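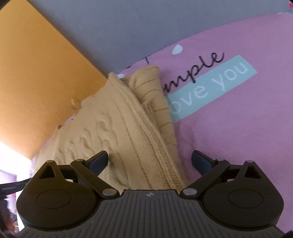

Open, just short of the cable-knit, both linkages in place.

Tosura hand gripper: sloppy fingertips sorted (long)
Started by pinfettler, 25/04/2018

pinfettler wrote:
Right, I promised in the other thread that I'd write up what I did to the Tosura, and I've finally had a free evening with it! Mine had got so sloppy at the tips that the two pads no longer met squarely. Thin cotton was fine but anything knitted would twist as I lifted it, and a folded jumper would come up by one layer only.

I blamed the pads first and bought a new pair from Juteck. Lovely pads, no difference at all. So off came the linkages. With the pads out of the way you could feel the play straight off, nearly all of it in the big lower pins next to the body. The ones up at the fingertip joints were hardly worn.

What I did, in order:
Marked left and right with a paint pen before undoing anything (they're mirrored and you WILL mix them up).
Pushed the lower pins out from the inside with a brass drift.
Cleaned the holes with a cotton bud and a drop of alcohol, no reaming.
Fitted new pins, smallest dab of dry PTFE lube, wiped off the extra.
Set both sides to the same opening with the body held flat on the bench.
Opened and closed it 200 times before letting it near any fabric.

Then straight on to the beige cable-knit, because it's the worst thing I own for this. Thick braids on one side, fine ribbing on the other, and the pads behave differently on each. Really pleased with how it feels now, it's like a new tool!

maudlin_servo wrote:
Brilliant write-up, thank you. Did you do the top bracket pins as well while you were in there? On my Maruyama those go first.

pinfettler wrote:
Left them alone. They turned freely and I couldn't feel any rock. If they'd been even slightly loose I'd have done the lot.

Rosaire Thibodeau wrote:
I'm going to disagree about the lube, sorry. PTFE dust ends up on the pads sooner or later and then you've got slippery tips and you're chasing a fault you made yourself. I run mine dry and change the pins every February whether they need it or not. Eight years on the same pair of linkages.

pinfettler wrote:
Eight years is very good going. But the dry pins are what wore on mine, I'm fairly sure of that. There was grey muck in both holes.

Rosaire Thibodeau wrote:
Grey muck is lint and pin dust. You'd get that with lube too, only stickier.

gantry_gail wrote:
Bit of both from me. We run a Nendix cell at work folding towels and the dry joints there clog far less, but it gets blown out with air at the end of every shift. At home I never remember, so a tiny bit of dry lube suits me better. Keep it well away from the pads and wipe them down afterwards.

Also pinfettler, how are you checking that the two sides match? By eye?

pinfettler wrote:
Feeler gauge between each pad and a block clamped on the centre line. By eye I was miles out, and I'd been so sure of it too! Took me three goes to get the left one right.

maudlin_servo wrote:
Stealing the block idea. I've been using a folded bit of card like an animal.

torque_and_tea wrote:
Stupid question maybe, but why not try it on something flat and boring first? If it goes wrong on a cable knit you could pull a loop.

pinfettler wrote:
Not stupid. I did a tea towel first, then a T-shirt, then the jumper. I come in slowly with the tips wide and stop at the lower edge of the bundle, then close a little at a time. If a braid catches I open fully before moving away. Pulling back half closed is how you get the loop.

Rosaire Thibodeau wrote:
That bit I agree with completely. Would you put up the feeler gauge reading once you've had a month's use out of it? I'd like to know if it drifts, lube or no lube.

pinfettler wrote:
Will do. I've written the starting figure on a bit of tape in the case lid, so I can't lose it.

gantry_gail wrote:
Take one at the two-week mark as well if you can. Ours moved most in the first few days and then sat still for ages.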